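Notebook, tone coding bench
September, page two of the month, started 9.40 am

Carrying on from the last entry, where I had promised to finish the codebook by lunch. I did not say which lunch.

State of play for anyone picking this up cold: we have the Ilov set, all 464 notes verbales between the ministry's protocol section and the consulates in the port, and we are still trying to say in a repeatable way how annoyed each one is. Everything in a note verbale is courteous. The Ministry presents its compliments, the Consulate-General has the honour to inform, and somewhere in between one party tells the other that its lease will not be renewed and its driver is a menace. The compliments come round again at the bottom. Coding the compliments gets you nowhere (we tried, see the sad chart in the blue folder).

So the Chien scale, second version. Zero is a note that only conveys information. One is a note that asks. Two is a note that asks again and mentions the first time. Three "regrets". Four "cannot but regret". Five is where the honour drops out of "has the honour to" and the sentence carries on without it, like somebody leaving the room without shutting the door. There are very few fives. I'd like more, purely as a scientist.

Did the first batch of 200 by hand before letting Tirnix anywhere near them. Sticking points:

The word "noted". In some consulates' English it means received, filed, thank you. In others it is the rudest thing they are prepared to put under a seal. The same consulate uses it both ways in the one year, depending on which vice-consul was drafting, and of course the vice-consuls don't sign, they initial, and the initials are a squiggle. For now "noted" alone scores zero, "duly noted" scores one, and "has noted with attention" scores two. I expect to be argued with about the last.

Notes in translation. A third-party language makes everyone sound stiffer. There's a run on the wharf customs office where the ministry's own English version is a solid three and the original, according to our reader down the hall, is closer to a shrug. We code the original where we've got it and flag where we haven't.

Enclosures. A mild note with a savage enclosure. Do we code the envelope or the bomb? Left open.

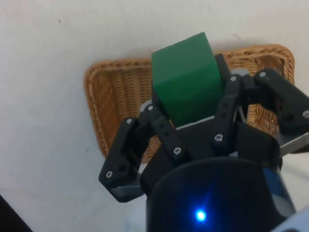
Category colours are finally settled in Tirnix, after more emails than the question deserved. Refusals are red, requests are blue, and anything that merely acknowledges gets green. I wanted a pale sage for acknowledgements so they'd sink into the background of the timeline, but the palette only does proper greens, so we have ended up with the green of the cube over the wicker basket up there, and a page of routine receipts now looks like a lawn. It does make the gaps easy to spot. Where the green stops, one side has gone quiet, and going quiet turns out to be the strongest language in the whole archive. Nothing in the scale for it yet. More on that lower down.

Ran inter-coder agreement on the batch before morning tea. Good at the bottom of the scale, decent at the top, a bog in the middle. Twos and threes are being swapped freely. Reading back through the disagreements, most come down to whether the coder knew the history. If you have just read the four earlier notes about the consulate's flagpole, the fifth feels frosty. If you haven't, it's a polite letter about a flagpole.

The flagpole correspondence deserves a line of its own. The consulate wished to put a taller one on the roof. The ministry referred it to the port authority on account of the signal station. The port authority had no objection but pointed out that the roof belonged to the landlord. The landlord, as far as I can work out from the back of an envelope somebody kept, was the ministry. This took nineteen months and got to a four.

Decision: coders see notes in shuffled order for the first pass, then in sequence for the second, and we keep both scores. Twice the work. I've told everyone it will be worth it in the tone of a person who isn't sure.

Practical things from the session, so they don't get lost:

Do not trust the archive's dates. Date drafted, date sealed, date handed over and date stamped in are four different dates, and the finding aid uses whichever one the cataloguer saw first. Tirnix has one date field. We're using stamped-in, with the others in the comment box, tab-separated. If you use commas I will find you.

"Urgent" in the top corner was evidently added by the registry and has no relation to anything.

Page turns. The scans from the second box are out of order after the lease correspondence. Check that the closing compliments belong to the same sender as the opening ones before you code. I scored one note as a magnificent self-contradiction and was halfway through telling people about it.

The first box smells of kerosene. Window open, please.

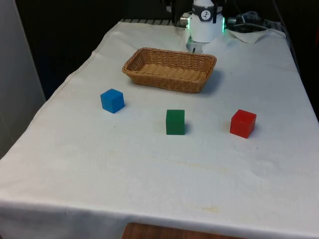
Silence, and what to do about it

After lunch (a cheese and pickle roll, since this notebook is supposed to be complete). Spent the afternoon on the gaps.

The trouble is the obvious one. A missing reply might be a snub, or it might be that the reply was delivered by hand over a drink and never filed, or that the box it was in was stored under the sink. We know at least one box was under the sink. There is a tide mark.

Tried three rules on the lease file, that being the one we know best.

Rule A: treat any request with no answer inside the sender's own usual waiting period as silence. Looks neat, falls over at once, as some consulates had no usual waiting period and one seems to have replied to everything the night before the ball.

Rule B: count silence only where the next note from the same side refers back to it ("the Ministry's note, to which no reply has been received"). Much safer. Misses all the cases where the other party was too proud to mention it, and those are the ones I care about.

Rule C: Rule B, plus any gap in which both sides kept writing on other subjects. If the ministry is answering your letters about drains and parking and the ministry's band, and ignoring the one about your exequatur, the post is working fine. That's a choice.

C it is. I like C a lot. It found a stretch in the middle of the lease file where the consulate sent three separate notes about the premises and got back prompt, warm replies about a regatta. I've read them several times. The regatta replies run to 400 words, with a list of moorings, and they are the coldest thing in the collection.

Where C lands on the scale is another matter. I'd put it level with a five. The counter-view on the bench is that silence shouldn't share a number with a sentence, and that we ought to record it on a separate track. Annoyingly, this is right. Separate track, marked S, no score, with the subject of whatever was being chatted about in the meantime. Have asked for a field in Tirnix and been told it's in the queue behind the second date field, which is in the queue.

Looked ahead to the Illero boxes. The estimate on the transfer form is 2,000 sheets, which I read as a number chosen for looking good on a form. Illero had a resident consular corps and a very chatty chief of protocol, so it ought to be richer than Ilov on small grievances: precedence at dinners, number plates, whose national day clashed with whose. It will be thinner on treaties, and I will bear up. Before they arrive:

Redo the codebook page on "noted".
Write a page for C with the regatta as the worked case.
Get the shuffled-order sheets printed single-sided. Double-sided was a mistake, people read the back.
Ask whether we are allowed the originals of the seals or only the scans. Wax colour may mean something. It may also mean they'd run out of the red.

One more oddity before packing up. Two notes from different consulates, sent in the same week, use word for word the same phrase, "is at a loss to reconcile". Either they compared drafts or there was one good typist in Ilov doing everyone's work. I lean to the typist. If so, part of what we've been calling a consulate's temper belongs to somebody at a desk on the harbour side being paid by the page, and the agreement statistics need a footnote I don't want to write.
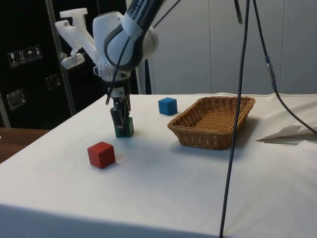
Gwen Haslock

Added later, 5.15 pm. Went back to the typist idea, as I was never going to leave it alone. The letter "e" sits slightly high in both notes. It also sits high in a ministry note from the same month, and that one is addressed to one of the two consulates. So the same machine may have been used for the complaint and for the answer to the complaint. I have put this in a comment and marked it amber, a colour we don't have, so in Tirnix it is showing as blue.

Not rescoring anything tonight. The regatta letter has a normal "e", for the record.

Key to the second box is back on its hook. Next entry starts with the enclosures question, and I'm for coding the bomb.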